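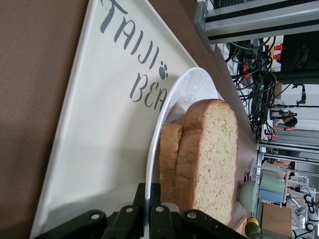 Keeping a two-arm cell running at Skandbridge

Callum Rutherford has looked after the kitchen cell at Skandbridge since October. It has two white arms on one long table, and most of his work on it goes into the grippers and the cables.

"People ask me about the software," he says. "I spend my mornings with a hex key."

The first job is the finger screws. Rutherford goes over each one by hand before the arms are powered, then opens and closes the gripper 33 times with nothing in it. If the fingers don't meet evenly, he takes them off and starts again.

"A plate rim is thin," he says. "If one finger closes early, it pushes the plate sideways and the bread goes with it. You can lose an hour looking for that in the logs."

The wrist camera gets wiped next and its bracket checked for play. After that he moves the arm slowly to its farthest reach and watches the cable that runs down to the wrist. He leaves it a wide loop. An earlier one was tied close to the arm and failed after 1834 cycles.

"It looked tidier," he says. "It broke inside the jacket, right where the tie was."

The table is covered in brown paper, which he replaces when it starts to wrinkle. Trays, bowls and the cutting board go back out by hand. With the setup done, he runs a plate grasp at low speed and keeps a hand near the stop button.

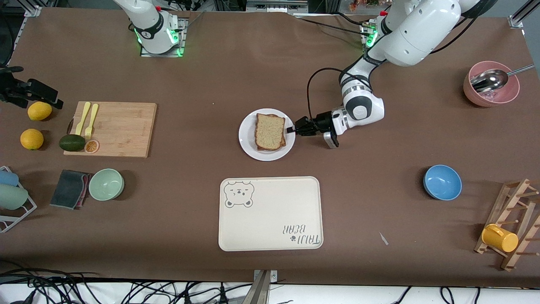 What goes wrong

Torquil Dunbar, who wrote the cell's service sheet, says most stops come from connectors. He has logged 132 of them, and he asks for every plug to be reseated before anyone orders a part.

"Check the plug at both ends," Dunbar says. "Then run the slow grasp again and write down what you did."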